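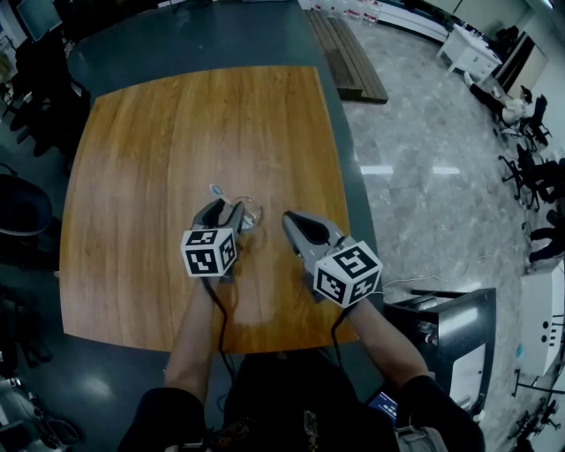 4.2 House rules for hand-held collection

I wrote the first draft of these rules with Itziar Toledo in May, and it was way too long. Operators skimmed it — I would have too! So we cut it down to what changes the data. Every session opens with a marker check: if a printed pattern is smudged or peeling, the cube gets swapped before any recording. Cables run toward the operator, never across the other person's work area. 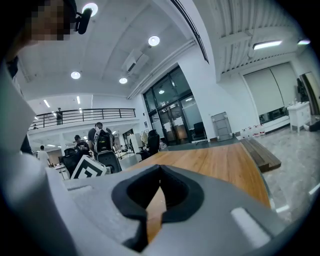

Figure 3. View from a hand-held gripper, with a marker board and other people in the room.

Faces were the part we argued over most. Our rule is that they get pixelated before anything leaves the site, bystanders included, and a reviewer spot-checks 100 clips per batch. 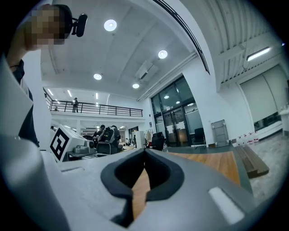
Of the 2,775 clips we logged under the short rules, 591 went back for a second look, mostly for missing notes (my own included).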